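Hand demos vs teleop for soft items with a cable attached
Toom forum > Teaching and demonstration > Bimanual

hakgate_bench
5 posts
We record tasks two ways: a person doing the job with bare hands and a head camera, and the same job by remote control on the two-arm Umum. For rigid parts the two agree well enough to train on both. For soft black foam or fabric pieces they don't. The operator can't feel the pinch over the link and squeezes too hard. Has anyone dropped teleop for this class of task?

tern44
Not dropped, but reduced. Our set is 1,776 episodes, mostly by hand, with teleop kept for the final grasp. Can you post a still of the hand version? Occlusion matters more than the count.

hakgate_bench
Head view, both hands on the piece:

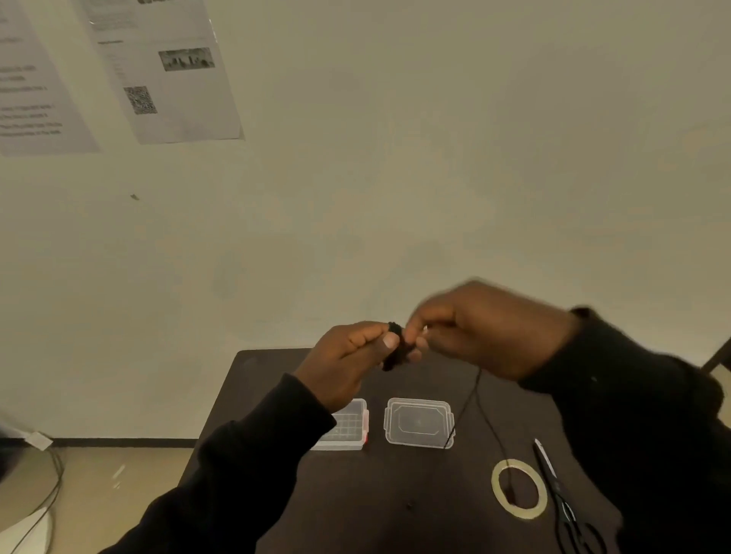 Bare-hand demo, two-hand pinch, cable trailing over the lid and tape.

The compartment box, lid, tape and scissors stay out for all takes.

mudlark_p
I'd disagree with using that view alone. Black sleeves, black piece, black cable, dark brown table. Your left hand and sleeve already hide part of the box, and the right hand is blurred. A tracker will guess at the fingertips. Roll the sleeves up or wear pale ones, and raise the shutter speed.

tern44
Sleeves yes, shutter no. Some blur is fine if the wrist pose is good. I'd worry about the cable. It crosses the lid and the tape, so if it snags, the policy learns a tug that has no visible cause.

mudlark_p
Blur on the hand doing the work is not fine. We threw out 13 takes at Custmont over it.

hakgate_bench
Will try pale sleeves and a side camera. Clearing the cable path is harder, as the clutter is part of the task spec.

tern44
Then log cable contact as a label. 2 classes will do, free or touching.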